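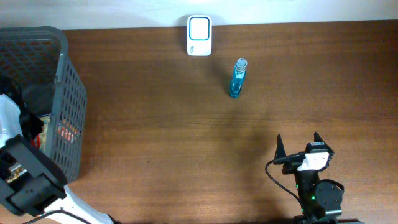 Last changed: a Wednesday in September, by the page owner

A day at the Groslow hospital open house

The new regional hospital at Groslow has been promised for so long that I had stopped thinking of it as a building and started thinking of it as a season, like spring in a bad year. Then a flyer came through the door. Open house, ten until four, meet the staff, tour the wards before the patients get in the way. The last bit is mine.

I took the 7 bus from Pisport, which serves the hospital in the sense that it stops within sight of it. From the stop you cross a field road, then a parking lot, then a second parking lot reserved for people who found the first one full. The walk took me 16 minutes and I have good knees. If you are going there to have your knees looked at, get a ride.

A small group of doctors stood outside the main entrance with signs. They were from the Pisport clinic, which loses its night service when Groslow opens, and they were very polite. One of them held the door for me. The sign said NIGHTS DON'T MOVE TO GROSLOW, and when I asked what it meant she said that people in Pisport will go on having heart attacks at three in the morning whatever the health district decides. I couldn't find a hole in that. She gave me a leaflet and told me to try the soup.

Inside you were given a sticker with a color on it. I was green. Green went to Emergency first, then imaging, then up to the wards, then down to a lecture. Blue did the same in reverse, so that twice an hour the two colors met in a corridor and had to be talked past each other by a young man with a radio. He told us that in a real emergency the flow would be quite different. I hope so.

Emergency is impressive. It has bays with sliding glass doors, and a floor with lines painted on it to show you where to go, though the lines stop at the old part of the plan, where there was going to be a children's section. That has been put off to what the guide called the second phase. A man in our group asked when the second phase was. The guide said it came after the first. She was a nurse, she had clearly been on her feet since dawn, and I think she enjoyed that one.

The hospital will have 110 beds. This number was on the flyer, on the wall, on the napkins at the coffee stand, and in every speech I heard. What I wanted to know was how many of the beds would have a nurse to go with them, and so did everyone else, because it was the first question at every stop. The answers varied. In Emergency they were "recruiting actively." In imaging they were "in a good place." On the ward a woman who was making up a bed for show looked over her shoulder and said they were short, same as everybody.

Imaging had a scanner made by Hedegaard, or sold by them, or possibly only delivered by them. Their people were there in matching vests and handed out pens. We were allowed to walk around it but not to lie on it, a great disappointment to a boy of eight or so who had been promised otherwise by his grandfather. The Hedegaard man explained that it was quieter than the older kind. He then played us a recording of the older kind, and a recording of this one. They both sounded like a washing machine with a shoe in it, but I will grant that the second shoe was softer.

Then upstairs. The wards are on the third floor and the public elevators were out, so green went up by the stairs and lost four of its older members at the first landing. They sat down on the windowsill and said they would catch us on the way back. The rooms are all singles. After a week in a room of six some years ago, with a man who sang, I have strong feelings about singles, and I stood in the doorway for longer than I should have. You get a window, a chair that turns into a bed for whoever stays with you, and your own bathroom. The view is of the two parking lots, with the hills behind.

I asked about visiting hours and was told there would be none, meaning that you could come whenever you liked. It took us a moment to work that out. Another woman had already started to complain.

The lecture was in the basement, and it was given on behalf of Butenora, the firm that has the contract for the booking system. You will not be able to call the hospital for an appointment. You will go to the website, or use the app, and the system will offer you a time. If you don't like the time you can turn it down, and then it will offer you another, and if you turn that down as well you go back to your doctor and start over. The speaker called this patient choice. A hand went up at the back and a voice asked what you did if you had no app, no computer and a telephone with a cord on it. The speaker said there would be a desk. Where would the desk be? In Groslow, in the entrance hall. So to make an appointment at the hospital you could simply go to the hospital.

There was a good deal of muttering after that, and the questions ran over until the young man with the radio came in and said blue was waiting in the corridor.

I should be fair about the health district, which had put up a stand with someone at it who knew things. She had the budget with her in a ring binder and let people read it. She agreed that the Pisport night service was the weak point, and said the plan was for an ambulance to be based there from evening to morning. I asked if that was decided. She said it was proposed. I asked if the doctors outside knew. She said she had told them herself on the way in, and that they had given her a leaflet too.

The soup was lentil, and very good. It was made by the kitchen that will feed the patients, and the cook said that it was the same recipe they'd be using, only with less salt. I had two bowls while I still could. At my table were a retired midwife who thought the maternity rooms were too far from the operating room, and her husband, who thought the chairs were too low. She had paced out the distance. He had sat in every chair. I would have sent the pair of them around with a clipboard a year ago.

Practical notes for anyone going to the second open house, which the flyer says will be held when the upper floors are finished:

The bus runs once an hour and the last one back leaves before the doors close, so either skip the lecture or bring a friend with a car.

Wear the sticker somewhere visible. I put mine on my coat, took off the coat, and was sent around with blue for a while.

Bring your own pen if you want to fill in the comment card. The Hedegaard ones had all gone by noon, and the box for the cards is next to the exit, behind the door when it is open.

If you want straight answers, ask whoever is making the beds.

The doctors were still outside when I left. It had turned chilly and someone had brought them soup in paper cups, with the number of beds printed on the napkins. I walked back to the stop with one of them, who lives in Pisport as I do and had also come on the 7. We missed it by a minute and spent the next hour on the bench, where she explained the night roster to me in more detail than I had asked for. I now understand it, and I've written to the district. So far I have an automatic reply thanking me for my interest in Groslow.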